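Brundano verspricht mir, dass ich mit ihrer Haushalts-App »bis zu 70 Prozent« weniger Lebensmittel wegwerfe. Bis zu. Null wäre demnach auch drin. Ein kleiner Thread.

Grundlage ist laut Fußnote eine Befragung unter 900 Nutzern. Gefragt wurde, ob sie »das Gefühl haben«, weniger wegzuwerfen. 91 Prozent hatten das Gefühl. Ich habe auch oft das Gefühl, früh ins Bett zu gehen.

Gewogen hat offenbar keiner was. Falls doch, steht es jedenfalls nicht auf der Seite, und ich habe sie zweimal gelesen, inklusive Kleingedrucktem.

Habe das Ding im April trotzdem installiert. Man soll jeden Einkauf einscannen, dazu Haltbarkeit und Lagerort. Nach dem Wocheneinkauf saß ich damit eine halbe Stunde am Tisch.
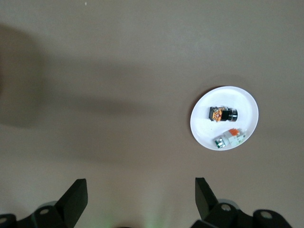

Dann kamen die Erinnerungen. Sieben Uhr morgens: »Dein Joghurt braucht dich!« Der Joghurt war seit zwei Tagen gegessen, ich hatte ihn bloß nicht ausgetragen.

Rezeptvorschlag für eine halbe Zucchini und Reste vom Feta: Man kaufe bitte noch sechs weitere Zutaten. Praktischerweise direkt bestellbar über den Partner Vondgate.

Onyekachi Ogunleye schrieb mir dazu, bei ihm helfe ein Zettel am Kühlschrank. Kostet nichts und schickt keine Daten weg. Ob der wirklich was bringt, weiß ich auch nicht — gemessen hat er es genauso wenig.

Habe Brundano nach der vollständigen Auswertung gefragt. Antwort bisher: ein Gutschein für das Premium-Abo. Falls jemand von euch mehr bekommen hat, gerne her damit.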